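Lab Equipment > Handheld Collection Tools > List Archive
Home | Lists | Archive | By thread | By subject | Help

Subject: Re: [plelus-users] Cable routing and camera recalibration on the hand-held tool
List: plelus-users
From: Stostau Instrument Support Group
Tags: maintenance, wrist camera, cabling, calibration

Dear list members,

The Support Group has received the following request from the Vornwood site. It is quoted in part, with the site's agreement, as several other sites operate the same configuration of the Plelus hand-held gripper and have raised similar points in private correspondence.

> We operate two Plelus tools at the Vornwood site. One of them has
> begun to drop its display connection during longer sessions. The
> screen returns after the cable is reseated, but the recording made
> up to that moment is usually incomplete and must be discarded.
>
> We have replaced the cable once. The fault stopped and then came
> back after nearly 24 hours of use. We would be grateful for the
> recommended routing between the tool and the table unit, as the
> printed guide shows only the older connector.
>
> We would also ask whether the wide-angle camera needs to be
> calibrated again after the cable clamp on the handle is loosened.
> The guide says that it does. Our operators have not been doing so,
> and the reprojection figures in the log look acceptable to them.
>
> Lastly, please confirm the interval for replacing the finger pads.
> The Tiêu site informs us that it uses a different interval from ours.

The Support Group's response is given below. It applies to tools with the small connector box at the table end. Sites that still use the older one-piece connector should continue to follow the printed guide until their units have been exchanged.

1. Display connection faults

An intermittent display is most often traced to the cable end at the connector box. The short wires leaving the box have little slack, and any pull on the main cable is passed directly to them. A new cable will hide the fault for a time if the routing is left as it was. This agrees with the experience reported by Vornwood.

Before any part is ordered, the site should carry out the following checks with the tool powered down.

a) Disconnect the cable at both ends and examine the contacts under a bench lamp. Contacts that are dull or marked should be cleaned with the swabs supplied in the service kit. Household contact spray must not be used.

b) Hold the connector box and move each short wire gently from side to side. A wire that turns freely inside its crimp has failed, and the box should be returned to Stostau as a complete unit. Please do not attempt to crimp it again on site.

c) Reconnect the cable, start the tool, and move the handle through its full working range while a second operator watches the display. The display should be observed for at least 2 minutes. If it blanks at one particular handle position, record that position on the fault sheet.

Step (c) is frequently omitted. It is the only one of the three which loads the cable in the way that ordinary work does, and fault sheets received without it are normally sent back to the site for completion.

2. Routing between the tool and the table unit

The cable should leave the connector box in an open curve and reach the table edge without a sharp bend. A clip on the free run is permitted. A clip within a hand's width of the connector is not, as it moves the strain toward the short wires. Enough slack should be left for the operator to reach the far side of the work surface without lifting the connector box.

The following points have been agreed with the Tiêu site, which has used the present connector for longer than any other.

- The connector box is placed near the rim of the table, on the side away from the operator's working hand where the layout allows.
- The display unit stands beside the box and is turned so that the operator can read it without leaning over the objects being handled.
- The cable crosses the rim once only. It should not be brought back up onto the surface to take up excess length.
- Excess length is gathered below the table and tied loosely with the fabric strap. Plastic ties are not to be used on this cable.
- The point at which the cable crosses the rim should be smooth. Where a table has a hard or worn edge, an edge guard can be requested from Stostau at no charge.

Round tables are acceptable. Some sites have asked whether a rectangular bench is required, and it is not, provided that the rim is free of brackets on which the cable could catch.

3. Recalibration of the wide-angle camera

The guide is correct and remains in force. The camera must be calibrated again whenever the handle clamp has been loosened, even if neither the camera nor the lens has been touched. The clamp carries part of the camera bracket, and a very small rotation there is enough to shift the optical center.

The Support Group understands why operators have relied on the reprojection figures. Those figures are calculated mainly from points near the middle of the image. A lens of this type can give a good result in the middle while the outer part of the image has moved noticeably, and it is in the outer part that the fingers and the nearer objects are often found.

The procedure is unchanged:

a) Allow the tool to run for several minutes so that the camera housing reaches its working temperature.

b) Place the calibration board flat on a plain surface under the lighting in normal use. Glare from ceiling lights on a glossy surface should be reduced by turning the board, not by switching the lights off.

c) Record the full set of board positions, taking care to include those close to the edge of the circular image. A complete set contains 135 views. Shorter sets will be accepted by the software but should not be used for released recordings.

d) Save the result under the serial number of the tool, and archive the previous result. Do not overwrite it.

e) Make one short trial recording of ordinary handling at the table and review it before work resumes.

For step (e), the review should confirm that the table rim forms a smooth arc on all sides, that the display and connector box can be seen and are clear of the handling area, and that the run of the cable can be followed across the surface and over the rim. The view below is suitable for this purpose. The thin black cable comes away from the area of the connector box, arcs across the white tabletop and goes down over the lower edge, with a small clip or knot partway along. 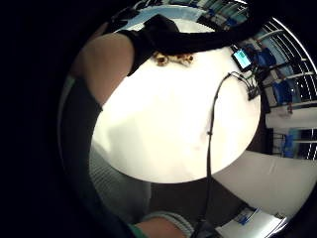
4. Finger pads

The interval for finger pads is 3,000 grasp cycles, as counted by the tool and shown on the maintenance page of the display. This interval applies to all sites. The different figure in use at Tiêu relates to a trial pad material which has not been released, and it should not be adopted elsewhere.

Pads should be replaced earlier if the surface has become shiny, if an edge has lifted, or if the operator reports that small objects slip at the normal grip setting. Both pads on a tool are always replaced together. After replacement, the cycle counter must be reset by hand, and the gripper opened and closed several times with nothing between the fingers before the zero position is stored.

Replacement of the pads alone does not require the camera to be calibrated again. If the handle clamp was loosened to gain access, section 3 applies in full. Sites will find that the pads can be reached without disturbing the clamp if the fingers are first driven to the fully open position.

5. Recordings already made

Vornwood has not asked what should be done with recordings made between the loosening of the clamp and the next valid calibration. The Support Group considers that the question should be addressed for all sites.

Such recordings should be kept and marked as provisional in the session log. Once a valid calibration has been obtained, and provided that the clamp has not been disturbed in the meantime, the new result may be applied to them. If the clamp was loosened more than once in the period, there is no reliable means of correction, and the earlier recordings should be withdrawn from any released set. Recordings cut short by a display fault are to be discarded, in line with Vornwood's present practice.

6. Changes to the printed guide

A revised routing page covering the present connector box is in preparation and is expected to reach sites in March. It will replace the existing page in full. Until then, sections 1 and 2 of this message may be printed and kept with the guide. The calibration and pad sections of the guide are not being changed, apart from a clearer warning beside the drawing of the handle clamp.

Sites wishing to request edge guards, fabric straps or a replacement connector box should use the ordinary parts form and state the serial number of each tool concerned. Completed fault sheets should be sent to the Support Group directly and not to this list, as the attachments are too large for the archive.

Stostau Instrument Support Group
for the Plelus users list

Previous message | Next message | Reply to list | Back to top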